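List home | Threads | Authors | Search | Log in

Subject: Re: [shop-arm] sim before hardware, loose cable problem
From: Uriel Meléndez

Replying to the list because two people asked me off-list for the same thing.

On the older thread, Cárdenas wrote:

> Before you bolt that arm to the bench in the garage, get the whole
> pick running in simulation. Cables are the worst thing you can hand
> a two-finger gripper. If the sim can't do it you will only bend
> fingers on the real one.

I took the advice. The arm is still in its crate and the bench plate is drilled but not mounted. All the work since March has been on the desktop PC in the back of the garage.

The scene is put together from free models I already had on disk. The stone room came with the table. The target is a prop bundle of red sticks with a timer-style disc on top and thin gray wires coming out of one end. I wanted something with a stiff body and wires near it, so that the planner has to keep the fingers clear of one while it goes for the other. Fingers stay open on the approach and point straight down.
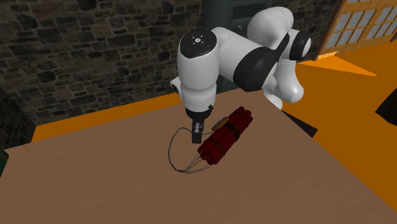 Cárdenas says the approach height is the first thing to fix, and that 15 mm above the table is plenty until the fingers start to close. Going lower early only gives the contact solver more chances to blow up.

I changed it to 15 and left everything else alone. My log for that setting has 861 attempts in it. Most of the failures were in the close and not in the approach. One finger touches first, pushes the cable over, and the other one shuts on nothing. Slowing the close to 40 percent helped some. Raising the friction on the pads did less than I expected.

I also added a view from the gripper itself. With the fingers open and the cable in the gap between them, it is easy to check the alignment before sending the close command. I should have set that up at the start, as I spent a lot of evenings guessing from the overhead view.
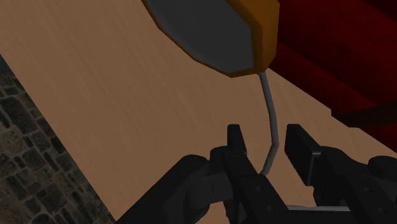
How do you keep the simulated cable from passing through the fingers?
Use a smaller time step and make the cable out of short capsule links. Mine has 52 links, and I turned off collision between neighbors only.

The scene file and config are in the Brorcombe folder on the list share. Change the paths before you run it, they still point at my drive. If anybody has mounted an arm on a Wellden bench plate, please tell me what bolts you used.

Uriel

Recent threads
- Wellden plate, hole spacing
- Tretport driver drops connection after sleep
- Spare gripper pads, who wants in on an order
- Brorcombe folder cleanup
- E-stop wiring for a shared shop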